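December, grey bin, Mandach sorting list

Ildikó Takács wants the contents split into "soft" and "hard" before anything gets labelled. I'm not convinced. The black pouch is fabric but it has a cord on it, and her list has no line for cords.
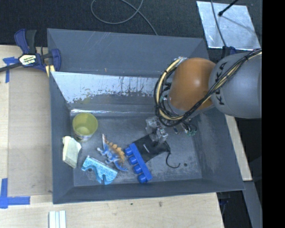
Same trouble with the dinosaur, which she has under "figures" while the glittery light-blue one goes under "flat". Why not both under toys? The blue block can stay where it is — no argument there. The cup I'd call yellow-green; the Heiskanen sheet only offers yellow or green. Leaving the colour blank until version 3.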